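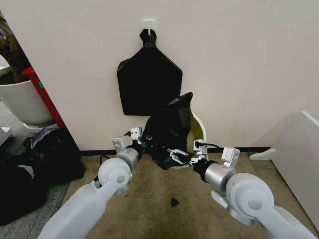
How far should the grippers close when the arms are handling thin plastic film?

Set the closed gap to the lowest value in the gripper menu and the force limit to 30. Film gives no useful reading at the fingers, so the controller has to rely on the force limit to know when to stop.

6. Bag lining with two arms

This section applies to the Hendalberg frame fitted with a pair of Ogura arms. Finish the joint calibration in section 5 before you start.

6.1 Placing the bin

1. Stand the bin on the floor with its back against the wall.
2. Measure from the front of the frame base to the nearest point of the rim. The distance should be 62 cm.
3. Jog each arm by hand until both sets of fingers can reach the rim without the wrists touching. If they touch, move the frame back and measure again.
4. Save the position as BIN HOME.

Note: on carpet the bin can creep forward during a run. Check the distance again after every 21 cycles, or put a square of rubber matting underneath.

6.2 Routing the gripper cables

1. Leave a loop over the top of each gripper, long enough for a full turn of the wrist in both directions.
2. Fix the cable behind the wrist with one tie. Do not tie it to the fingers or the finger rails.
3. Turn each wrist to its end stops at low speed and watch the loop. If it pulls tight, let out more cable and repeat.

Caution: keep loose bags and cloth out of the path of the elbows. A bag caught in a joint will not always trip the overload.

6.3 First run

1. Open a bag by hand and lay it across the mouth of the bin.
2. Close the left gripper on the edge of the bag, then the right.
3. Set the speed to 54 and start the Zirberg routine LINE 2.
4. Keep one hand on the stop button until both arms are back at BIN HOME.

If the bag slips from one side only, clean the fingertips on that side with a dry cloth and run again. If it tears, lower the force limit in steps of two - not the speed.

Builders using the older Brivcombe controller will find LINE 2 under Extras. Its force scale is different, so work through Appendix C first.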